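Learning Grasps from Hand-Held Grippers: Notes for Week 3
Gemechu Assefa
Sunday, January 22, 2023
Print this page | E-mail this page

Last week we ended on a question from Birdie Okafor: if a policy learns from a person's hand motion, what exactly does it learn? I love this question, and most of this week is an attempt at it.

Start with the setup. A person holds a two-jaw gripper and does a household task with it. A camera on the tool records what the tool "sees," and software works out the path of the tool from the video. We call one recording an episode. The Bogale set, which you will use for homework, has 2,476 episodes. No robot arm is needed at this stage, so you can collect in bedrooms and kitchens, and the variety you get is wonderful!

The policy (call it Vekham, as in the reading) takes in the recent images and puts out a short run of future tool positions plus a jaw width. Positions are relative to where the tool is now. Please get comfortable with this before the lab – it is the part that lets one policy run on arms with very different bases.

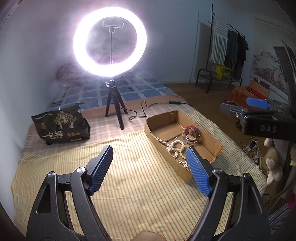
Clutter is where the method gets interesting. A policy trained on clean tabletops latches on to the one thing that stands out, and in a lived-in room many things do. Take a bed with patterned covers and a ring light glowing on its tripod, a power cable looping over the spread, and a tangle of pearl necklaces in a shallow cardboard box. The light pulls at the image features far more than the pearls do. The jaws are open wide next to the box, and from a single image you can't say which strand comes next. Two people might choose differently, and both would be right. An average of their two paths could put the jaws where neither would go.

So Vekham draws samples from a spread of possible paths and commits to one for a short stretch before looking again. Groltance, our baseline, predicts the mean. Train both on the same 1,000 episodes and plot their paths side by side. The difference jumps out at you, especially with soft or tangled objects.

For the lab:

Load the Cletar split (59 held-out episodes). Draw 13 samples per start image and plot them over the recorded path. Mark where the samples fan out, then go back to the video and look at what was near the jaws.

Write half a page on one episode where the fan surprised you. Bring the plot, even if it's ugly – I really want to see these.

Reading for next time: the section on jaw width and timing delay.

E-mail the instructor | Print this page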